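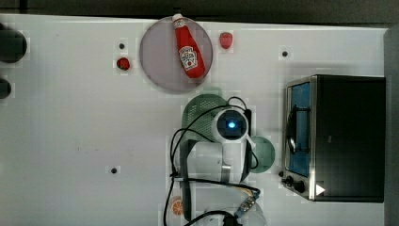
By the Caveck kitchen desk
Posted May 4, 2024

I used to wipe down the table by shuffling everything from one end to the other, which just moved the crumbs around. Now I park small stuff on whatever is big enough to carry it. The ketchup bottle goes on a plate, lying down, and the two travel together – one trip, one hand free!

A few other things I do:

Lay a squeeze bottle on its side only with the cap snapped shut. Wipe the cap first with a warm, damp cloth (ketchup dries like glue).

Rinse a colander from the outside in, so the bits stuck in the holes come loose. An old toothbrush gets the stubborn ones.

Pull the toaster oven away from the wall once a week and empty the crumb tray. Unplug it and let it cool before you start, please.

White tabletops show berry and tomato stains fast. I leave baking soda paste on for two minutes, then wipe – no scrubbing.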